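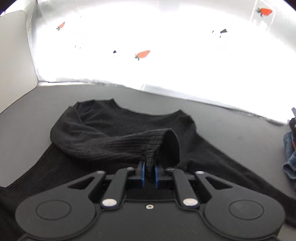 *Black ribbed knit, one sleeve folded over the chest.*

**Does the three-fold jumper method save any room?**

Regular readers will know I have doubts about folding systems. Every winter somebody sends me a new one, and every winter my shelf looks the same by October. This year it's the Dondar fold, which Shahab Amini teaches at the Misetti wool shop for $35 a head. Sleeves across the chest, sides in, bottom up to the neck. My grandmother did much the same and charged me nothing.

Shahab's claim is that a ribbed knit keeps its shape better if the sleeves go in along the ribs, with no hard crease at the elbow. Maybe. I've had 16 jumpers put away his way for a month and I can't pick them from the ones I stuffed in a drawer. The shelf does look neater, I'll give him that, though it holds exactly as many as it did before.

Necati Yüksel, who has looked after the mending table longer than I've been writing this column, is kinder about it. He says to lay the thing flat on a proper table, smooth the shoulders first and leave the cuffs alone, and he doesn't much care what you do after that. He does care about hangers. A heavy knit on a hanger grows at the shoulders, and he has the repair jobs to prove it.

The next class has places left. Bring your own jumper, and skip the $113 Lollico storage box they'll show you at the end. A clean pillowcase will do.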